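Kedum Control and Perception Software
Support record: left arm halts during cable approach
Published in February by Annelies Jansen, Software Support
Print this page | E-mail this page

Status: open, workaround issued
Component: perception node, motion planner
Reported by: De Bruijn, integration office

Summary of the report

The customer operates a two-arm cell running the Kedum control stack with the Anum planner. The task under test is the picking up of loose cables from a table. The customer reports that the left arm begins its approach, slows, and then halts with the planner message "goal no longer valid". The right arm is held in its waiting position throughout and reports no error. The fault was recorded in 19 of 43 attempts.

The customer had already restarted the planner, reloaded the arm description file and repeated the hand-eye calibration for both wrist cameras. None of these steps altered the rate of failure. The calibration residuals were supplied with the report and are within the permitted limits.

The head camera view is used by the perception node to propose a first grasp point. The cell was set out with a coiled black cable near the far edge of the table and a second cable lying by the left gripper. 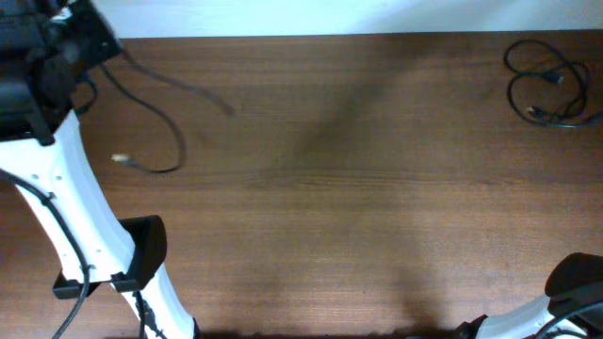 Akdale, February. The support office has replayed the customer's logs against the current release and against the release before it. The fault can be reproduced on both. It cannot therefore be attributed to the most recent update, and customers are advised that going back to the earlier release will bring no benefit.

Findings from the replay

1. The segmentation step treats every dark, thin region on the table as a candidate for cable. The cables attached to the outside of the arms are normally removed by a mask calculated from the joint positions. The mask covers the shells and the gripper, but it makes no allowance for a cable that stands away from the shell. Part of the left arm's own cable is therefore passed on as a candidate.

2. When the arm moves, this false candidate moves with it. The tracker joins it to the nearest true candidate whenever the two come close together in the head view. The grasp point then shifts by up to 40 mm between one update and the next.

3. The planner rejects a goal which shifts by more than the set tolerance during an approach. This is the intended behaviour. The halt is a correct response to a faulty input, and the tolerance should not be widened as a means of avoiding it.

4. The broad shadow across the table was considered as a possible cause. With the shadow threshold raised, the replay gave the same result, and this line of enquiry has been closed.

Wrist camera stage

The second stage of the task hands control from the head camera to the wrist camera once the gripper is near the goal. The support office examined this stage separately, using a coil with a pale plug below its centre and a single strand running towards the right finger.

The wrist estimate was stable for as long as the gripper was held still. Where a strand overlaps a finger in the view, however, the finger mask removes the overlapping length, and the remaining cable is reported as ending at the finger. The node may then offer that point as a free cable end. This is a separate defect and has been entered under its own record.

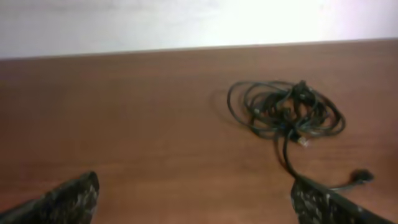
Reply received from De Bruijn: We accept the finding on the arm mask, but we would ask that the finger mask be given equal priority. Our operators can work around a halt. A false cable end is more troublesome for us, as the planner raises no message and the arm carries on to close at the wrong place. We should also like to know whether the workaround may be applied to the left arm alone.

Response from the support office

The request has been accepted and both defects now carry the same priority. The workaround may be applied to one arm only. The settings are held separately for each arm and no restart of the other is required.

Workaround

Stop the task and place the cell in hold.
Open the perception settings for the arm concerned.
Increase the arm mask margin by 2 steps.
Set "track merge" to off.
Save, release the hold and run one approach at reduced speed.

A larger margin will hide any loose cable lying very close to the arm. Such a cable will be left out of the candidate list until the arm has moved away.

Outstanding actions

Kedum is to supply a test build in which the mask includes an attached cable model. De Bruijn is to return the planner log and both wrist camera logs from a full run with the workaround in place. This record will remain open until those logs have been reviewed.

Print this page | E-mail this page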